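Unit 4 Handout: Site Visit to the Hunico Open Day
Introduction to Automation, Section 2
Instructor: Ok-hee Ki
February 2023

Read this before the lab discussion. It covers what we saw at the Hunico open day, the terms you are expected to know, and the written work that follows. Students who missed the visit can do all of the exercises from this handout and the shared notes folder.

1. Purpose of the visit

Up to now we have looked at robots that do the same motion on the same part. The part arrives in a fixture, the arm goes to a stored position, and the gripper closes. The tableware demonstration at Hunico is a different kind of task. The arm has to find an item lying loose on a surface, work out which way it points, pick it up, and put it in the right section of a tray. Forks, spoons and knives are laid down at any angle.

Our hosts were Uriel Troncoso, who ran the demonstration, and Ignacio Bravo, who answered questions about the software. The cell is called Provorham on the signs and in their slides. We use the same name here.

2. How the cell works

The cell has one arm, a two-finger gripper, and a small camera mounted at the wrist. There is no overhead camera. The arm first moves to a high position and takes a wide view. It picks a target, moves in, and takes a second view from close up. The grasp is planned from the second view only.

Troncoso made the point that the close view is sharper in detail but shows less of the item. The ends often fall outside the picture. The software therefore needs to make its decision from the middle of the utensil: the shank, the handle, and the place where they join.

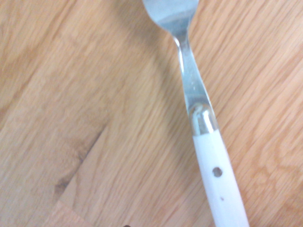 370 words to this point

The close view of a fork is a good one for discussion. The tines are outside the view, and so is the end of the handle. What remains is the wide base of the head, the metal shank, the shiny collar, and part of a white handle on pale wood. A person has no trouble calling it a fork, but think about which parts of the picture let you do that, and whether a spoon would look very different.

Note also the light. The handle is close to washed out along its right side, and the collar has a strong white highlight. Bravo listed glare as one of the two main causes of bad grasp plans in this cell. The other is shadow. A soft shadow lies on the wood to the left of the fork, running much the same way as the shank. Software that looks for long straight edges can take a shadow like that for part of the object and place the grasp too far to one side.

The grain of the wood is a third source of lines. In this view it crosses the fork at an angle, which helps. Grain running along the utensil is harder to separate from it.

3. Terms

Wrist camera: a camera that moves with the arm. Its position has to be known at the moment each picture is taken.

Grasp point: the place on the object where the fingers are meant to close.

Approach angle: the direction from which the gripper comes down to the object.

Hand-eye calibration: the measurement that relates what the camera sees to where the gripper is. At Hunico it is repeated at the start of each shift and uses 37 arm positions.

Regrasp: setting an item down and picking it up again in a better way.

4. Notes from the question period

Hipólito Herrera asked why the grasp point is not always at the center of the utensil. Bravo said that the center is where they start, but the balance point depends on the handle. A heavy handle moves it back, and a fork held too far forward tends to swing as the arm lifts.

Ulises Huenchumán asked about the test set. It has 400 close views, each marked by hand with a grasp point and an angle. Views with glare are kept in.

There was a question about gripping force. We ran out of time for a full answer. It will come up again in Unit 5.

5. Written work

a. Sketch the fork as it appears in the close view. Mark a grasp point and the line along which the fingers should close. Explain your choice in one paragraph.

b. Describe one change to the lighting that would reduce the highlight on the collar. State what the change might do to the shadow.

c. Read the Lahlou chapter on edge detection in the course packet. List the edges in the close view that do not belong to the fork.

Turn in all three parts on paper at the start of the next lab. Sketches may be in pencil. Group work is fine for part c, with every name on the page.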